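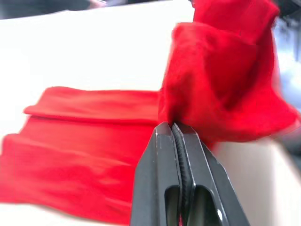 June, dye bench, after lunch. Madder again! I've spent most of this week trying to get a proper red on cotton and I think I'm finally getting somewhere, so I'm writing it up before I forget which pot was which. The trouble with madder on cotton is that you want red and the plant would much sooner give you brick, or that sad salmon colour we got at Ravcombe last year. What I'm after is a plain strong red that still looks red when you lay it flat on a white tabletop, like the red cloth in the photo, because white is merciless and shows up every bit of orange. I've been judging colours against the brown bench for months and fooling myself the whole time.

Anyway, the recipe as it stands. 200 g of cotton, weighed dry, scoured with soda ash and a squirt of Plirnon (the unscented one, the lemon one leaves a film). I simmered it far longer than I wanted to and the water came out the colour of strong tea, which was a bit alarming for cloth sold as "ready to dye". Rinsed, then into the tannin overnight. Oak gall this time, as the sumac was making everything beige before I'd even started. Then the alum, then a chalk bath, then another rinse. I know, I know, it's a lot of baths. I did try skipping the chalk on one strip and it came out patchy, so the chalk stays.

Madder at equal weight, so 200 g of the ground root, soaked in the bucket first and the first water poured off. That gets rid of a good deal of the yellow. I kept the yellow water in a jar on the windowsill and will try it on the wool ends (label on the lid, please don't tip it away).

Temperature is where I've been going wrong, I'm fairly sure. The old pot runs hot at the bottom and I'd been trusting the dial. This time I used the glass thermometer and brought it up slowly, and the reds started coming at 46 degrees, much earlier than I'd expected. I let it creep up to 60-something after that and then got nervous and turned it down. Left it for six hours with a stir whenever I walked past. I've got a feeling the long lukewarm soak does more good than the heat does, but I've changed too many things at once to say so with a straight face.

The water, too. Ours is hard, which madder likes, and I'd always used it straight from the tap. The Skimgate lot came from the rain butt and was noticeably duller, more of a rust. I put chalk in that one as well, though not much, so next time I'll double it and see.

I also tried the method from the Deák notebook, the photocopied one in the green folder, with bran in the bath. It smells like a wet stable and you'll be picking bits out of the weave till Christmas, but the colour is lovely - a bit deeper and with less orange in it. If anyone fancies doing it again, tie the bran up in a muslin bag. The notebook doesn't mention a bag and I didn't think of one until the bran was everywhere.

Still to do:

- wash test on the bran strip and the plain strip, same soap for both
- light test, half covered with card, south window
- second dip in the leftover bath, to see if it's worth keeping
- order more gall, we're down to the dusty stuff at the bottom of the tin

Oh, and the sieve with the blue handle has had iron in it. I found that out with a very nice piece of cotton that is now plum. Quite a good plum, so I've pinned it up, but please keep that sieve over on the iron shelf. Bath is still in the big pot with the lid on. I'll strain it first thing.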